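Simura reorganiza el reparto de agua en los barrios altos tras el cierre de dos pozos

Redacción. 9 de julio de 2019

El Ayuntamiento de Simura ha aprobado un nuevo calendario de abastecimiento para los barrios situados por encima de la cota de la estación de bombeo de Gakwood, donde el suministro por red quedó interrumpido tras la clausura preventiva de dos pozos municipales. La medida afecta a las zonas de Drisard y Gautam y se mantendrá en vigor hasta que concluyan los trabajos de rehabilitación de la conducción principal.

Según la resolución publicada en el tablón de edictos, el servicio se prestará mediante camiones cisterna y depósitos fijos instalados en la vía pública. El municipio dispondrá 17 puntos de entrega, distribuidos de acuerdo con el censo de viviendas sin conexión activa. Cada hogar podrá retirar hasta 80 litros diarios sin coste alguno, previa presentación del recibo de la tasa de saneamiento o, en su defecto, de un certificado de residencia.

El jefe del servicio municipal de aguas, Shivam Rathore, compareció ante los medios para detallar el alcance de la resolución. Rathore señaló que los pozos clausurados presentaban niveles de nitratos superiores a los admitidos por la normativa y que su reapertura queda supeditada a tres análisis consecutivos con resultado favorable. «No se restablecerá el bombeo mientras el laboratorio no lo autorice por escrito», manifestó.

La decisión llega después de varias semanas de quejas vecinales. Residentes de la parte alta de Drisard habían denunciado que las cisternas llegaban fuera del horario anunciado y que los depósitos se agotaban antes del mediodía, lo que obligaba a las familias a desplazarse hasta la plaza de Gautam. La asociación de vecinos de esta última zona presentó en el registro municipal un escrito en el que solicitaba la ampliación de los turnos de tarde y la señalización de las paradas.

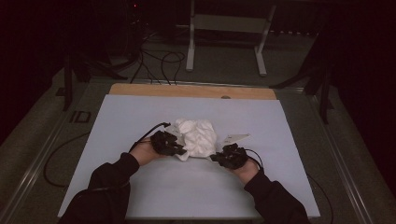 Pág. 3

El nuevo calendario recoge parcialmente esas peticiones. Los camiones efectuarán dos rondas diarias, una a primera hora de la mañana y otra a partir de las cinco de la tarde. Las paradas contarán con un cartel en el que figurarán el horario, el teléfono de incidencias y el nombre de la persona responsable de la ruta. El Ayuntamiento se compromete asimismo a publicar cada tarde el estado de los depósitos en su página web.

Las personas con movilidad reducida y los mayores que vivan solos podrán solicitar la entrega a domicilio en las oficinas de servicios sociales. Las solicitudes se resolverán en un plazo máximo de tres días hábiles. Los centros escolares que mantienen actividades de verano y el ambulatorio de Drisard quedan excluidos del límite por hogar y recibirán el suministro en un circuito separado.

En cuanto a las obras, la concejalía de Infraestructuras ha confirmado la adjudicación del tramo comprendido entre la estación de Gakwood y el depósito regulador. Los trabajos incluyen la sustitución de la tubería, la renovación de las válvulas y la instalación de un equipo de cloración. Durante su ejecución se prevén cortes nocturnos en las calles próximas, que se comunicarán a los afectados mediante aviso en los portales.

La oposición municipal ha calificado el plan de insuficiente. En una nota remitida a la prensa, sus portavoces reclaman que se hagan públicos los análisis de los pozos desde la primera alerta y que se estudie una bonificación de la tasa de agua para las viviendas que carecen de servicio. El equipo de gobierno respondió que los informes se encuentran a disposición de los grupos en la secretaría y que la bonificación se debatirá en el pleno ordinario de julio.

La resolución prohíbe el uso del agua suministrada por cisterna para el riego, el llenado de piscinas y el lavado de vehículos. También recomienda conservarla en recipientes limpios y cerrados, y no mezclarla con la procedente de pozos particulares. Los incumplimientos podrán ser sancionados conforme a la ordenanza reguladora del servicio.

Las incidencias relativas al reparto pueden comunicarse en la oficina de atención ciudadana, en horario de mañana, o a través del formulario habilitado en la sede electrónica. Quienes deseen presentar alegaciones al calendario deberán hacerlo por escrito en el registro general, con indicación de la calle y del punto de entrega al que se refieren.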